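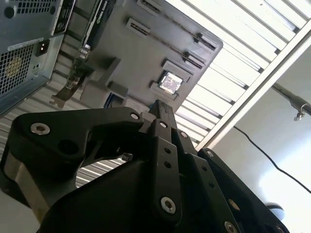
A desktop case open for work, with the processor in its socket and the two memory slots beside it.

Xinyi Ding has repaired desktop computers in Lenthorpe for long enough that she no longer owns a desk without a screwdriver on it. Her shop, Flurovari, takes in machines from homes, two schools and a dental office. We met there on a Monday, before opening, and talked at the bench.

Most of what comes through the door is older than its owner thinks. "People tell me they bought it a couple of years ago," Ding said. "Then I look at the board and it's more like eight. They aren't lying. They just stopped thinking about it."

She starts every job the same way. The power cord comes out, the side panel comes off, and she looks before she touches anything. She wants to know which cards are installed, how the cables run and whether somebody else has been in there with the wrong screws.

"The screws tell you a lot," she said. "If there are three kinds holding one drive, it's been apart before."

Ding charges 45 dollars for a first look, and takes it off the bill if the customer goes ahead. Memory is the most common upgrade. She spends up to 30 minutes on it, most of that on testing. The sticks themselves go in quickly, although she sees plenty that were never pushed all the way down.

"You open the latches, you line up the notch, you press until it clicks," she said. "People are scared to press. I understand that. The board bends a little and it feels wrong."

Processors make her more careful. She holds them by the edges and sets them down into the socket without sliding them. Old thermal paste gets wiped off the metal lid with alcohol and a lint-free cloth, and the new paste goes on just before the cooler does. She learned this from Waltraud Eder, who ran the shop before her and kept a jar of ruined chips by the register.

"Bent pins, mostly," Ding said. "Waltraud would hand you the jar on your first day and not say anything."

Graphics cards bring in a different crowd, younger and better informed. Ding likes them, but she asks about the power supply before she talks about anything else. She also asks people to measure the case. One customer last June came in with a card that measured 304 millimeters and a case that would take less than that. He went home with a new case too.

She keeps parts from machines that can't be saved, sorted in drawers that run along the back wall. There are more than 100 memory sticks in them, all tested and labeled by hand. She sells them cheap, or puts one in for free when a school machine needs it.

I asked whether she ever tells people to give up and buy new.

"Sure, every week," she said. "If the board is gone on an old one, I say so. But a lot of the time it's dust — dust and one bad stick. They pick it up the next day and it's fine."

Flurovari opens at ten and closes when the last pickup has been collected.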